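2023년 7월 9일 작업 노트

현관 신발장 정리. 습기 때문에 Uller 방 물건을 옮긴 뒤로 계속 미뤄둔 일이라 오늘 오전에 시작함.

선반은 스테인리스 2단. 예전에 쓰던 Cledard 조립식은 나사가 헐거워져서 지난달에 뺐다. 지금 선반은 봉으로만 되어 있어 흙이 바닥으로 떨어지고, 걸레질은 편한데 굽 좁은 신발은 봉 사이로 빠진다. Kourosh는 아랫단에 판을 하나 깔자고 한다. 판은 Gisus 매장에 재단 가격을 물어보고 나서 정하기로.

자리 배치 원칙 (Shahla Akbari와 합의한 것)
- 슬리퍼는 윗단. 두 가지 색이니 색끼리 붙여 놓고 사이를 띄운다.
- 운동화와 캔버스화는 아래쪽. 뒤꿈치가 앞으로 오게 놓는다. 꺼낼 때 손가락을 걸기 좋고 뒤꿈치 글자로 구분도 된다.
- 끈은 신발 안에 넣지 않는다. 지난번에 안에 뭉쳐 넣었다가 한참 풀었음.
- 니트 운동화는 솔질 금지. 마른 천으로만 닦는다.
- 종이 뭉치는 모양이 잡힐 때까지 그대로 둔다. 신문지는 안감에 잉크가 묻으니 흰 종이만 쓴다.

선반 아래에 쌓인 책은 원래 Kourosh Mirzaei가 Lại 쪽에 보내려던 것인데 아직 답이 없다. 신발 밑은 책 둘 자리가 아니다. 이번 주 안에 상자에 담아 복도 책장으로 옮길 것.

밑창 고무 때는 베이킹소다 반죽으로 한 번 해봤고, 캔버스 천에 닿으면 허옇게 남아서 추천 안 함. 다음에는 멜라민 스펀지로 고무 부분만 해볼 생각.
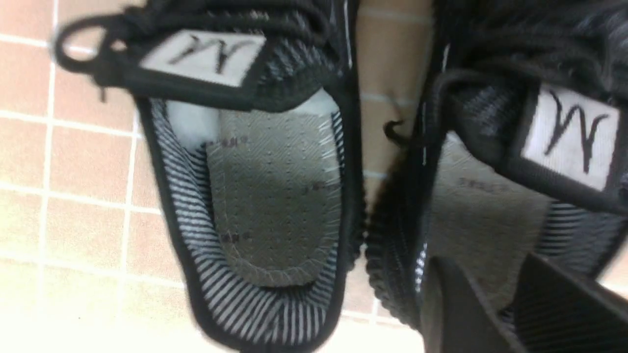
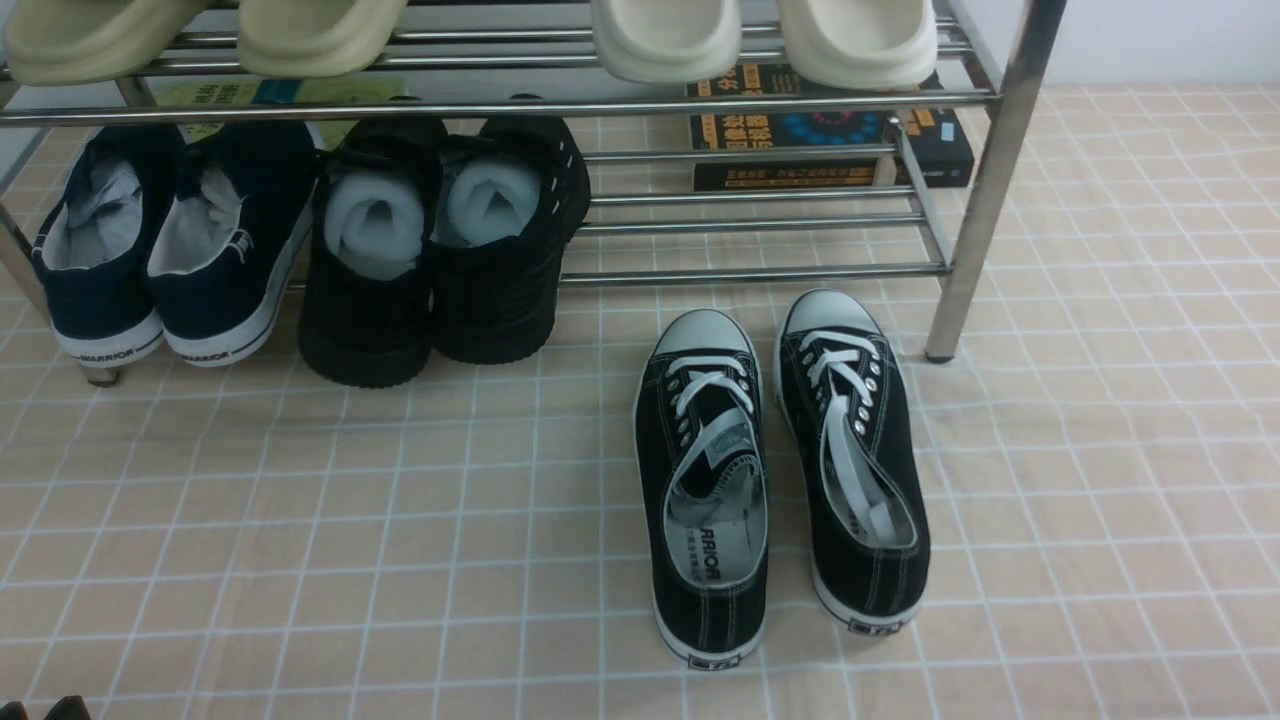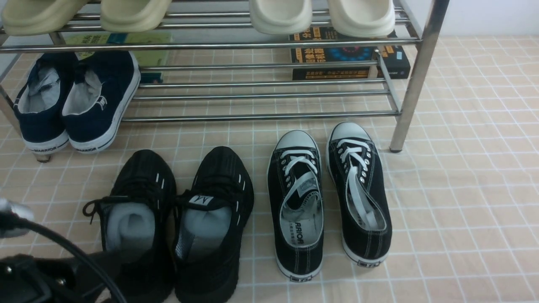
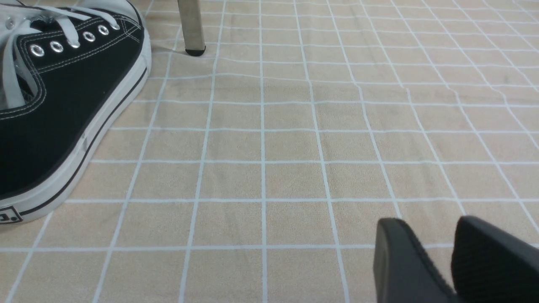

남은 일. 제습제를 2,000원짜리로 4개 사서 윗단 양쪽과 아랫단에 나눠 걸기. 타일 줄눈은 청소 솔이 닳아서 새로 사야 하고, 급하지 않으니 다음 장보기 때 같이. 선반 폭은 Kourosh가 다시 재서 여기 적어주기로 했다. 판을 까는 문제는 그 치수가 나온 뒤에 얘기한다.

겨울 신발은 9월에 꺼낸다. 그 전에 상자마다 이름표를 붙일 것, 지난번처럼 전부 열어보는 일이 없게.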